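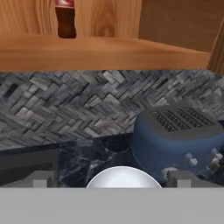
A simulated kitchen with a toaster-like blue appliance on the counter, gripper open in the foreground.

Teleoperated demonstration

Teleoperated demonstration is a way of teaching a robot a job by driving it through the job yourself, from a distance, while the computer records everything. I keep this entry for the Fustura wiki, and I've done plenty of the driving, so expect a few opinions!

How it works
You hold a controller (or a small copy of the arm, if you're lucky) and the robot follows your hand. Every movement gets saved along with the camera view. Do that enough times and you have a set of demonstrations a program can learn to copy. Our kitchen set in Susard has 43 tasks, mostly knobs, doors and drawers, and the longest recording allowed is 60 seconds.

Real or simulated
A lot of this happens in simulation now. Nothing breaks, and you can reset the kitchen with one key – I love that key. The catch is that you can't feel anything, so small knobs are a pain and I tend to push too far in.

By hand
The other way is called kinesthetic teaching, where you grab the real arm and move it around. Ionuț Olteanu prefers it and wrote our Zamfir guide that way. It's great for feel, but your own arms get tired and end up in the camera view (mine always do).

What makes a good recording
Go slow near the thing you want to touch, and don't stop to think halfway through, or the robot may learn to stop there too. If you fumble and recover, keep it – those are handy. Toss the ones where you got lost.

See also: Flesodik controller setup; Replay and playback

Last edited 6 April 2026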